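October 2, 2025. Two-arm cell, Bimulo bench

Wrist camera and fingertip check on both arms before the next block of runs. Last full service was in May, at 1639 cycles on the counter, and the pads were not changed then.

Left arm: finger gap closes evenly, no play at the base. Right arm: gripper slow to open on the first three commands after power-up, normal after that. Reseated the connector at the gripper end and cleared the fault log. If it comes back, swap the cable for the Hustell spare before touching the driver.

Pads cleaned with alcohol and a lint-free cloth. Closing force set back to 50 per cent on both sides — Prurnura had raised it for the heavier parts and the setting was saved as default.

Rechecked the clamps on the enclosure and the fixed camera view. Exposure is locked, so the white board comes out bright against the black top. Leave it, the calibration was done at that value.

Thin red rod in the fingers, then both arms over the board:

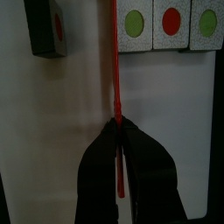
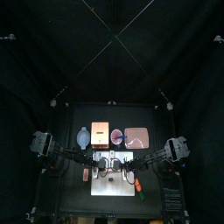 Still to do: repeat the hand-eye calibration on the right arm, and write the new force value into the Başaran start-up script so it survives a restart. Cable loops need checking at full reach on both sides — not done today.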